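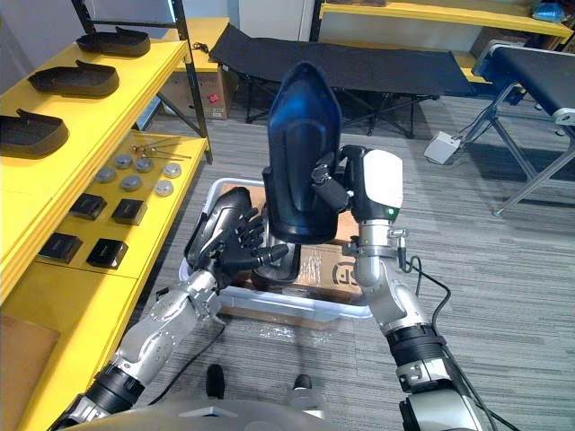
My uncle Mortimer Delacroix left me a key, a phone number in Lernmont that didn't work, and the feet.

I call them the feet. He called them "the stock," which made it sound like there was money in it (there wasn't, I checked). They were black plastic and shiny, pointed at one end like a dress shoe, and you could stand one up on its heel and have a pretty serious conversation with it. I know because I did, the first evening, while I waited for Emmett to bring up the heat.

Emmett Ruiz-Ortega had worked for my uncle for 4 years, in the room over the tile store in Pennington, and he knew what everything was for. He just didn't feel like saying. I'd hold something up and he'd go "mm" and take it from me and put it where it belonged, and where it belonged was always the yellow shelves.

I loved those shelves right away! Everything else in that room was the color of a wet sidewalk - gray carpet, gray at the back, gray me - and then there was this yellow, like a school bus had parked and stayed for the winter. My uncle painted the shelves himself one October and got it all over his good watch. I have the watch now. There's still yellow in the strap.

The First Evening

The plan was to get the feet out of the bin and up onto the shelves so the man from Lestska could look at them. Marcus Rosenthal, his name was, and he'd offered 800 dollars over the phone for the lot, sight unseen, and then he'd called back and said he would like to see them after all. I didn't like that second call. Emmett said it was normal.

So we started. I'd pick one up, wipe it on my sweater, and set it down, and Emmett would come along behind me and turn it. Every time! I'd be two feet farther along the shelf feeling good about myself and I'd hear that little scrape of plastic. I finally put down the one I was holding and looked at him. 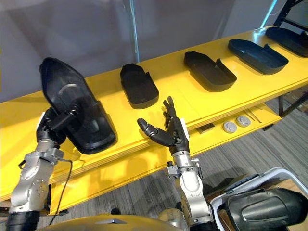
"Which way are they supposed to face?"

"Toes to the wall," Emmett said. "Heels out, so you can grab them."

That was the longest thing he'd said since lunch, so I went back and fixed mine. Then I asked him if Uncle Mort had ever sold any, and he thought about it and said there was a woman in Munville once who bought a pair and mailed them back with a very nice card.

"Where's the card?"

"Mm," said Emmett, and went to sweep the stairs.

I kept going by myself. It's good work, once you quit hurrying. You get the heel lined up with the front of the shelf, you nudge the toe over, you step back and decide it's crooked. I thought about my uncle doing it night after night with the radio on, a man who never once sent a birthday card on time, getting all those heels straight.

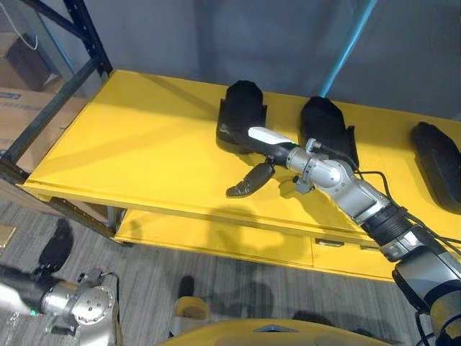 What Rosenthal Said

He came on Friday in a long coat and stood at the shelves with his hands behind him. He didn't touch a thing. After a while he said he could do 700.

I looked at Emmett. Emmett reached past him and turned one of the feet, just slightly, toward the wall.

"They're not for sale," I said, and my voice came out a lot higher than I wanted.

Rosenthal buttoned his coat and asked if there was somewhere nearby to get a sandwich. I told him about the place by the bridge. Then Emmett plugged in the radio, and I went down to the car for the other sweater.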